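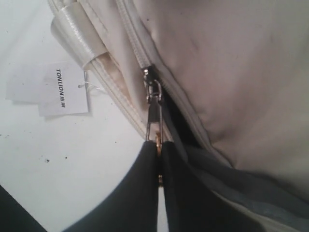 2 min read

Home > Cells and Grippers > Setup > Threads

14 November 2021
Posted by Uchenna Nwankwo

Fingertips slipping off zip pulls on a two-arm cell

We run a two-arm table cell with parallel grippers and a camera at the wrist. The current job is opening and closing the zips on a fabric bag. The black fingers hold cloth well. On a narrow metal pull they close, the force reading looks normal, and then the pull slides out as soon as the arm starts to travel. It happens on one arm far more than the other. I have re-run the zero on both grippers and wiped the tips. Closing force is at the value in the Ernex sheet. What should I look at next?

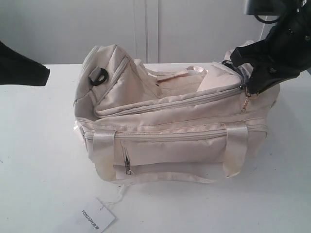 Both arms run the same program, mirrored, so I doubt the path is at fault. The worse arm has done 597 cycles on its present tips.

Milix

Check that the tips meet. Close the gripper on a strip of thin paper at the very end of the fingers and pull. If the paper comes out freely but is held further back, the tips are toed out and no amount of force will help with a thin part. To correct it:

1. Power down the gripper and slacken the 2 screws on each finger.
2. Close the fingers by hand on a flat shim and nip the screws up evenly.
3. Repeat the paper test at the end and at the root, then redo the zero. The old zero is no good once the fingers have moved. 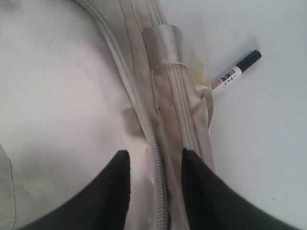

4. Run the job slowly with the wrist view open. The gap should sit over the line of the zip before the fingers close. If it sits to one side, redo the camera offset – don't nudge the taught points.

Pandey

Just fit new tips. We change ours at 2000 cycles whatever they look like.

Jomport

Agree with Milix on the paper test. One addition: look at the direction of pull. If the arm lifts as it travels, the pull peels out of the tips even when they are set properly. Keep the travel along the teeth and split a curved zip into 4 short moves. I would leave the force alone until both of those are done.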